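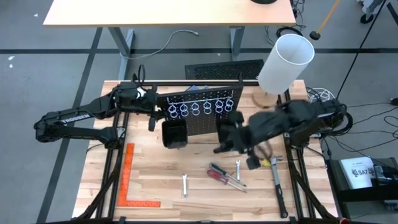

Naltosden Robotics Club - Members' board
Topic: Tool sorting task, what order do we teach?

drerk_lars
Posted 17/04/2025
Hello all. We must decide the order of the tools before the open day. My proposal is wrenches first, then screwdrivers, hammer last. The hammer is the heaviest and the gripper turns it when it lifts from the grip end. We have 56 good recordings now and 6 of them have the hammer, so it is far behind the rest.

pegboard_fan
I don't agree. If the hammer is the weak one we should do it first, while everybody is fresh. In March we left the difficult thing to the end and you remember how it went.

nument2
Can I ask a beginner question? Do both arms have to work in every recording? The left one is often only folded beside the board and waits.

drerk_lars
No, it can wait. But it must start from the same position each time, please write this on the sheet.

hofstetter_kit
I am more worried about the carpenter's square. It is orange and easy to see, yes, but it is flat on the wood and the fingers slide over it. At Drerkdale they put a thin piece of foam under the flat tools. Could we try?

pegboard_fan
Foam is cheating a little. The rules say the tools lie on the bench.

hofstetter_kit
The rules say "on the work surface". Foam can be a work surface - I have read it 2 times.

drerk_lars
Let us ask the organisers before we cut any foam. Until then no foam, sorry.

nument2
And who has the list for the hooks? I would like to practise with one screwdriver, the red handle, before I try the others.

drerk_lars
The list is in the shared folder. Start with the red one, that is fine. The goal is still 300 recordings, so please don't delete the bad ones, only mark them.

pegboard_fan
Fine, but I will do hammers.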